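Home Guides Workplace Contact

How to share the work with a robot arm

8/16/26, by Nerea Olmedo

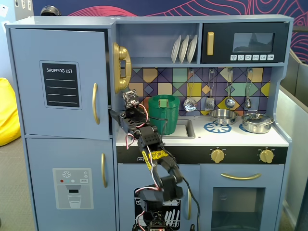 Before the arm takes over a task, speak with the people who do it today. At Plodetti we made these steps:

1. Write down each movement of the task, also the small ones.
2. Choose one movement for the arm - only one.
3. Let the same worker watch it for 30 runs and note every stop.
4. Agree who may press stop. With us it is everybody.

Britta Heitmann now does less lifting and more checking, so we changed her breaks also.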